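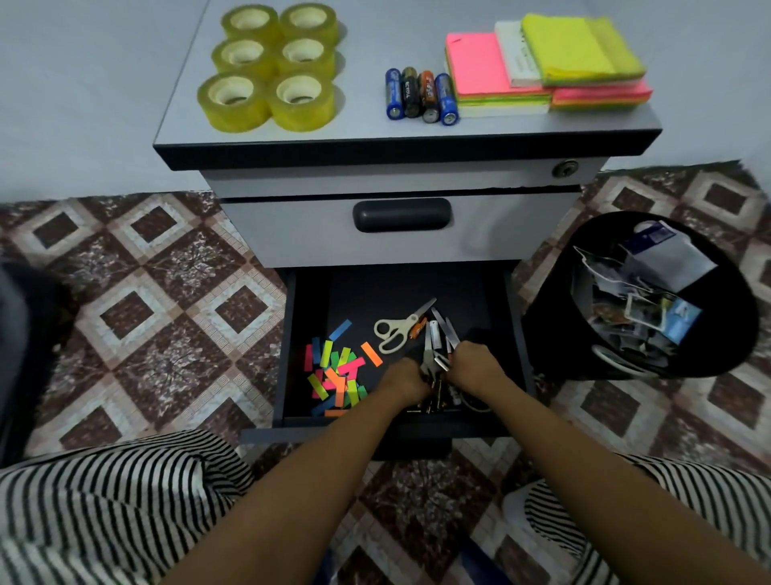

Retailers had been asking for a drinking chocolate that pours straight from the refrigerator without separating, according to Vinen, and the existing powder range could not be adapted to meet that request.

EDDALE LIQUID CACAO CONCENTRATE ENTERS RETAIL DISTRIBUTION

Vinen announces the retail release of Eddale, an unsweetened liquid cacao concentrate for use in hot drinks, cold drinks and baking. The product ships to grocery accounts from May in a single bottle size.

Eddale contains cacao and water. It has no added sugar, dairy, emulsifier or flavoring. The concentrate is produced by wet-milling roasted cacao nibs, heating the resulting liquid and filling it into bottles under closed conditions. Unopened bottles may be stored at room temperature. Opened bottles must be refrigerated and shaken before each use.

Product data

Bottle volume: 1,000 ml
Serving size: 45 ml
Sweetener: none
Ingredients: water, cacao
Storage after opening: refrigerated, cap closed

For a standard hot drink, one serving is combined with 300 ml of milk or a milk substitute and heated without boiling. The same ratio applies to cold preparation. In baking, the concentrate replaces part of the liquid in the recipe. Recipes that depend on cocoa powder for dry bulk will need adjustment, and a conversion table is printed on the case insert.

Manufacture and supply

Cacao for the first production run was supplied by Panyasiri, which ferments and dries the beans before export. Roasting and milling take place at the Tasimlow plant, where a filling line was converted for the purpose. The line previously handled syrups. It was stripped, fitted with new seals and validated for the higher solids content of the cacao liquid.

The first run comprises 3,000 cases. Each case carries a lot code, and the same code appears on the shoulder of every bottle, so that a bottle can be traced to its roast batch. Accounts are asked to quote the code in any quality query.

Some sediment is normal. Cacao solids settle during storage and return to suspension on shaking. Bottles with a raised cap or a broken seal should be withdrawn from sale and reported.

Trade information

Introductory pricing applies to opening orders placed by the end of May. Shelf labels, recipe cards and the allergen statement are available to stockists on request. Eddale is made on a line that does not handle nuts; the roasting area at Tasimlow is shared with other products, and the label carries a precautionary statement accordingly.

Food service packs are under evaluation. No release date has been set.

Orders and technical questions should be directed to the Vinen trade desk, which is staffed until 5 p.m.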